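The Woman Who Collects Failures

Reet Kalniņš has been doing the same interview in her head for two years, she tells me, and in that version the first question is whether the robots are going to take everyone's jobs. I ask her instead what she had for lunch. "Crackers," she says. "It was a collection day."

Kalniņš runs data collection at Gencombe, where the product is, broadly speaking, hands. More precisely it is a learning system called Zirlow, which is supposed to work out how to pick up small things from having been shown small things being picked up. Somebody has to do the showing. An operator moves the robot's arm and hand through a task, the cameras and joint sensors record it, and the result is called an episode. Then the operator does it again.

"People imagine we write code that says, go left, close the fingers," she says. "I would love to write that code. I'd be home by four."

The current goal is 3,000 usable episodes of the hand dealing with cards, packets and little boxes with dividers in them. Cards were her idea, and she has apologized for it to the whole team at least once. A card lying flat on a desk gives fingers almost nothing to hold. A person slides it to the edge, or digs in with a nail. Zirlow has no nails.

"We had some 3,772 recordings before I started throwing things out," she says. "I felt rich for an afternoon."

What gets thrown out is a sore subject. An episode goes if the operator hesitated too long, if the camera feed stuttered, or if the notes don't match what the arm did. Fumbles are another matter. Kalniņš keeps a good share of those, filed under their own label, on the theory that a system shown only perfect grasps has no idea what to do after a bad one. Her colleagues call this folder the museum.

"The first batch was beautiful," she says. "Every grasp clean. We trained on it, and the hand missed a card by the width of a pencil and then just carried on, very confident, holding air. It put the air in the box. It was proud of that air."

The second argument, and it is still going, was over tidiness. An early set was shot on a bare surface under steady light with one object at a time. Kalniņš wanted desks as people leave them, with chargers and cords and a water bottle in the background. She wanted people sitting there too, doing what people do. Her engineers wanted to be able to find anything wrong in under an hour.

"I said, have you seen a desk? Have you seen your own desk?" She shrugs. "They gave me the clutter. I gave them a longer spreadsheet."

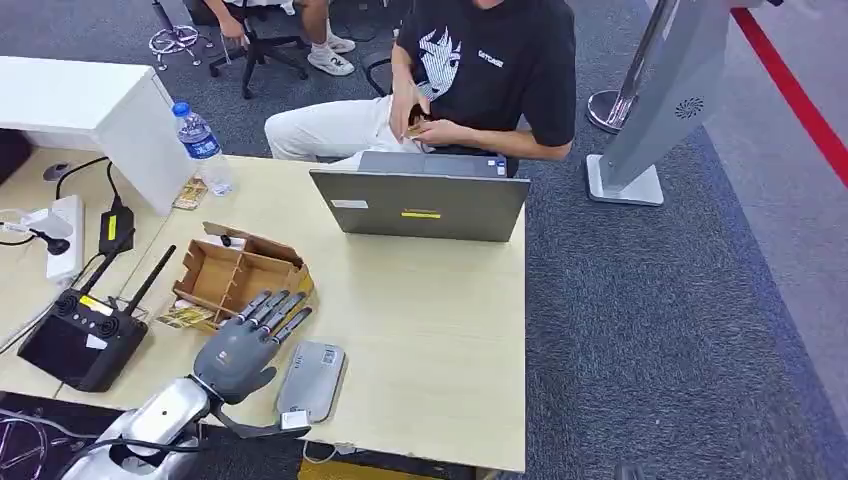 What makes an operator good

Gencombe has 6 operators, and Kalniņš says she can tell them apart from the motion of the arm alone. One goes in high and drops straight down. One sneaks up from the side. The fastest of them is among the least useful, a fact she has tried to present to him as a compliment.

"He takes shortcuts that only work for him," she says. "He has played video games his entire life. The model sees a hand dive at a box and learns diving. I need someone a bit boring. I put that in the job posting and they made me take it out."

The replacement wording was "consistent." She still asks about hobbies in the interview and is pleased to hear about jigsaw puzzles.

Shifts at the controls are short. Past the hour mark the recordings go sloppy, and the operator is usually the last to notice. The worst stretch is right after lunch, and she has moved the box tasks to the morning and left the afternoon for labeling. I ask whether labeling is any more exciting.

"You watch a hand open," she says. "You write down that the hand opened."

Whose idea of done

There is also the question of when to stop. The 3,000 figure came from a planning meeting in August, and she is candid about how it got there. A partner company, Nurno, had asked for a number. Her manager looked at her. She said three thousand.

"If I'd said two, we'd be finished," she says. "I think about that."

Her own test is less official. She changes one thing the system has never met, such as a box turned sideways or a packet with a shiny face, and watches whether the fingers adjust. So far they adjust some days. On the others she writes down what was different and adds it to the list for the next collection, a document named Strand for reasons she declines to explain. It is now long enough to have its own table of contents.

I ask the jobs question after all, mostly so she can use the answer she has been rehearsing. She thinks about it for a while.

"Come back when it can pick up a card," she says, and goes to see whether there are any crackers left.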